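This website uses cookies to measure how pages are used. Accept or manage settings.

Dillumeck sets aside budget for second robot handling cell at Mutthorpe
Last updated: 14 Jul 2021

Dillumeck has approved spending on a second robot cell at its Mutthorpe equipment hire depot. The purchase covers one arm, a two-finger gripper, a wrist camera and the bench on which they stand. The software licence is budgeted separately and renewed each year.

The cell will be used for returned hire cases. An operator places the case on the bench, the arm finds the label on the lid, and the case is turned so that its latches face the arm. Opening and closing of latches is part of the contract. Lifting a full case is not, and remains a job for two people or the existing hoist.
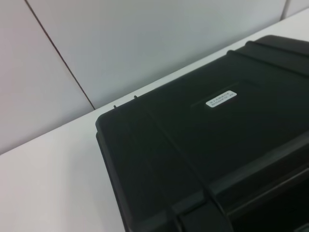
Kikix will supply the arm and gripper. Stubbs, which built the bench for the first cell, will supply the second to the same drawing, with a white top and pale panels behind. Dillumeck asked for no change to the colours so that camera settings can be carried across from one cell to the other. Dark cases on a light surface give a clear outline, but the black lids themselves return little detail, and the lighting allowance in the budget has been raised on that account.

The depot handles nearly 500 hard cases in a busy month. The first cell was ordered in April and is limited to one size of case. The second is specified for 9 sizes, of which 7 are already in the hire stock. The other two are due to replace older aluminium boxes.

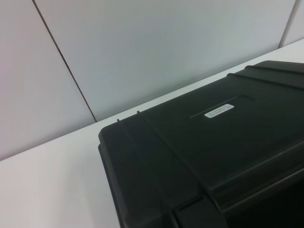

Black hard-shell case with label on the lid, Mutthorpe.

Label reading was the subject of most of the discussion before the order was placed. The labels now in use are small, and the wrist camera has to be brought close before the text can be made out. Dillumeck considered larger labels and a fixed overhead camera. Larger labels were the cheaper course and will be fitted as cases come in for service. The overhead camera has been left as an option, with the mounting holes drilled in the bench at the time of manufacture.

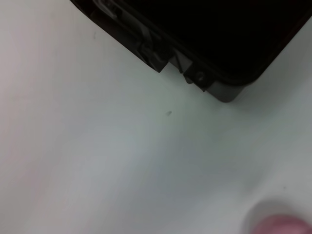

Stubbs said that the holes add little to the price if they are in the drawing from the start, but that drilling a finished bench on site means taking the arm off and setting it up again. The firm also asked that buyers fix the height of the bench before ordering the arm, as a late change affects the reach to the far side of the case.

Latches account for the largest single item of test time. Acceptance will be by trial: the cell must release and close the latches on 80 cases in a row, drawn from ordinary returns, without help from the operator. A failed latch stops the count and the trial begins again. The final payment to Kikix depends on the result. 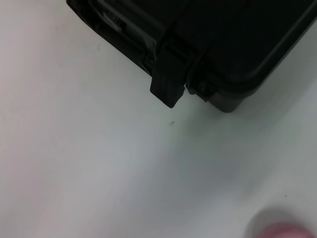
Spare gripper fingers, one spare camera cable and a year of service visits are included in the order. Training for operators is charged by the day and has been placed under the depot's running costs. Floor work, a new power supply and the guard fence will be paid for out of the building budget. The first cell will stay in use during installation of the second.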